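Refinishing a slate-topped side table — what are you all sealing with?
Stone & Tile at Home forum > Furniture and small projects

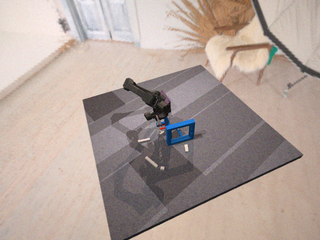
tursidetom wrote:
Does slate need to be sealed if it's only going to be a side table?
It can live without a sealer, but bare slate picks up oil marks from hands and lotion, so most people put something on it.

OK so that much I got from my neighbor, and now I want the details from people who love this stuff as much as I'm starting to. I picked up a little side table at the Gillska flea market and the top is one solid slab of dark slate. The legs are junk but the stone is gorgeous!! Someone put a shiny coat on it years ago and it's peeling at the corners. I want that soft, dark, matte look. What would you use?

Thursday, June 10, 2021

slabhappy wrote:
Oh, congratulations, a solid slate top is a great find. First thing is to get every bit of that old shiny coat off, or whatever you put on next will go blotchy. I use a gel stripper, a plastic scraper and a lot of patience. Then mineral oil. Wipe it on, let it sit an hour, buff it off with an old T-shirt. The color goes from chalky gray to almost black and it's the best moment of the whole job — I still grin every time.

Urszula Zawadzka wrote:
I'm going to disagree on the mineral oil. It looks wonderful for a few weeks and then it fades unevenly, darkest where nobody touches it and pale where you set your cup. I oiled my kitchen hearth for two years and got tired of it. A penetrating sealer with a color enhancer in it gives you the same dark look and you can forget about it for a good long while.

slabhappy wrote:
A hearth gets heat, though, and that dries the oil out a lot faster. On a side table I re-oil every few months and it takes me less time than making a sandwich. Plus if you hate it you can wash it off with dish soap and start over. Try that with an enhancer!

Urszula Zawadzka wrote:
Fair point on the heat. I'd still rather do it once.

eynon_rd wrote:
Wax! Why does everybody skip wax? Clear paste wax, thin coat, buff, wait a day, do it again. You get a low sheen that feels lovely under your hand, and water beads right up on it. I've done 4 tables and a windowsill this way. Warm the stone a little with a hair dryer first and the wax spreads like butter.

tursidetom wrote:
The hair dryer tip is going straight in my notebook. Can I wax over oil if I try the oil and like the color?

eynon_rd wrote:
You can, give the oil a few days to settle and wipe off anything that's still sitting on top. Some people mix the two and sell it in a tin for a silly price. You can melt your own in a jar set in hot water.

Konrad Jasińska wrote:
Before anyone reaches for the stripper, find out what that coating is. Put a drop of rubbing alcohol in an out-of-the-way corner. If it goes sticky it's probably shellac or something like it, and alcohol plus rags will take the lot off with no harsh stripper at all. If nothing happens, then get the gel. And open the windows either way.

Also, do not sand it with a power sander. I did that to a beautiful old top from a shop in Turside and put swirls in it that I could see from across the room. Wet sand by hand, 220 grit and up, long straight strokes.

slabhappy wrote:
Konrad is right about the sander. I've seen people get away with it, but I wouldn't risk a good slab.

briltinero_bev wrote:
I don't agree about starting at 220 — if there are real scratches you need to go coarser first or you'll be there all summer. I started at 120 on mine and it came out beautifully, just take it easy and keep it wet.

tursidetom wrote:
Update! I did the alcohol test and it went sticky, so Konrad gets a gold star. Half of the top is clean already and the stone under there is so much nicer than I hoped. There's a faint green streak near one corner that was completely hidden before. I'm doing oil first on the underside to see the color, then wax if I like it. Urszula, if I'm complaining about faded spots in the fall you're allowed to say so.

Urszula Zawadzka wrote:
I'll be very gracious about it. Try a dab of enhancer on the underside too while you're down there, next to the oil, and compare them after a week.

eynon_rd wrote:
What are you doing for legs?

tursidetom wrote:
No idea yet! Leaning toward oak, but I'm open to suggestions.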